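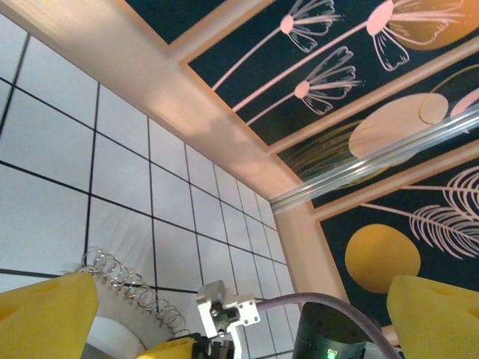
Please, no more about grout, a reader in Sekholm wrote after last month's item, and then gave us four paragraphs about grout. Hers was white when it went in and has been turning the color of weak tea ever since, and she wanted to know why we keep recommending thin black lines between big white tiles when every hardware store in Stoldale will sell you a bucket of white for less.

Fair question. The short answer is that black grout starts out looking like the thing white grout becomes, which saves you the suspense. The longer answer is that it suits a large square tile. You get a clean grid, the wall looks deliberate, and when the steam has been at it for a winter the lines still look like lines. Put the same black around tiny mosaic and you have a crossword puzzle.

She had a second complaint, about ceilings. Having paid for glossy white tile on the walls, she says, she was told by a brother-in-law to paint everything overhead white too, and now the room feels like the inside of a refrigerator. We are with her on this one. A plain tiled wall can stand a good deal of company up top. Pale wooden beams set out in rectangular panels will do it, and if you let one or two of the panels go a dark teal, the tile stops looking like it belongs to a dentist. Cream is a kind color for a corner pillar, halfway between the wood and the wall, and it forgives a shaky brush.

A few notes for anyone tempted.

Do the ceiling before the tile. We know of a house on the Boros road where they did it the other way around, and the owners spent 2 evenings in February picking teal off the gloss with a plastic scraper and not speaking to each other.

Work out the panels on paper first. Rooms in older houses are seldom square, and a run of beams will announce this to every guest. If yours is off by an inch, hide the difference in the panel nearest the door, where people are busy looking for the light switch.

Seal the beams. Boltovar, the lumber yard behind the old station, has a clear matte sealer at 26 dollars a can that doesn't turn pale wood orange. One can did our ceiling with enough left over to seal a shelf that didn't need it.

As for cleaning, warm water and a drop of dish soap on the tile, then a dry cloth, or the gloss will show every pass you made. Black grout does have a vice – it shows soap film and hard-water scale as a gray bloom, most of all down low. An old toothbrush takes care of it. Ours has some 40 feet of line to do below the towel rail, and the radio helps.

The reader from Sekholm has since written again. She is keeping the white grout but would like the name of the teal.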